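Getting the smell of shed out of my gran's old letters
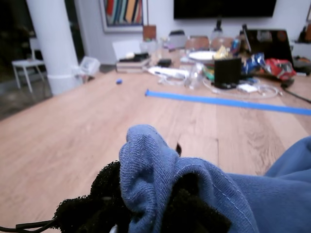 We cleared my gran's house in Lokville and found a biscuit tin of letters, ration books and a coal bill she had disputed in the margin, at length. All of it stinks of paraffin and damp. I'd like to put them in an album without gassing the relatives. Any ideas that don't involve the tumble dryer, as suggested by my brother?
Catrin Griffiths

3 answers

Bicarb. Works on fridges.

Put the letters in an open box, stand that inside a bigger lidded box with a saucer of bicarb, and leave it somewhere dry for 4 weeks. Keep the powder off the paper. Change the saucer when you remember. My grandad's army papers came out smelling faintly of library, a great improvement on goat. Take out any pins or paper clips first, as they rust. And don't use one of those sticky-page albums. I did, in my youth, and Great Aunt Hiebert's recipes are now part of it for good.

Did she win about the coal? My nan kept every bill she ever had, and a letter from the Woltine works apologising for a kettle. We framed that one.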